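Last updated October 30, 2025

Week 4 handout – Compound locomotives, and why anybody bothered

Hi all. These are my notes from Tuesday, tidied up a bit for those of you who missed it (and for Rami, who lost his). Bring them next time, we'll need the bit about receivers.

So, the basic idea. In a simple engine, steam goes into a cylinder, pushes the piston and leaves up the chimney. It still has plenty of push left in it when it goes! A compound sends that used steam into a second, bigger cylinder and gets more work out of it. The second one has to be bigger because the steam is at a lower pressure by then, so it needs more piston area to give the same shove.

The words I'd like you to know:

HP cylinder – high pressure, the small one, gets steam straight from the boiler.
LP cylinder – low pressure, the big one, gets the leftovers.
Receiver – the pipe or chamber between the two, where steam waits its turn.
Starting valve – lets live steam into the LP side so the engine can get moving from a dead stand.

That last one trips people up. If a two-cylinder compound stops with the HP piston at the end of its stroke, there's no steam in the receiver and nothing to pull with. Hence the valve, and hence a lot of swearing on cold mornings.

Do the pressure sum at home. Boiler at 200 pounds, HP exhaust at 70, LP exhaust at 5. Work out the drop across each cylinder and tell me which one is doing more per square inch of piston.

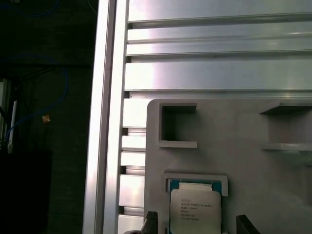
Superheating is what really took the shine off compounds. Once you could dry and heat the steam cheaply, a simple engine closed much of the gap on coal, with fewer parts to look after. Some railroads kept their compounds anyway – the French did wonderful things with them – and we'll get to Mallets in week 5. Read chapter 11 first, please.

Comments

Helmi Hämäläinen: Is the 5 pounds above atmosphere, or absolute?

Fiorella Valentini: Gauge for all three, Helmi. I'll say so in class.

Assunta Zanetti: I get 130 and 65, so the HP side. Loved the starting valve story!

Related
Week 3 – Valve gear without tears
Week 5 – Mallets and other bendy engines
Reading list for April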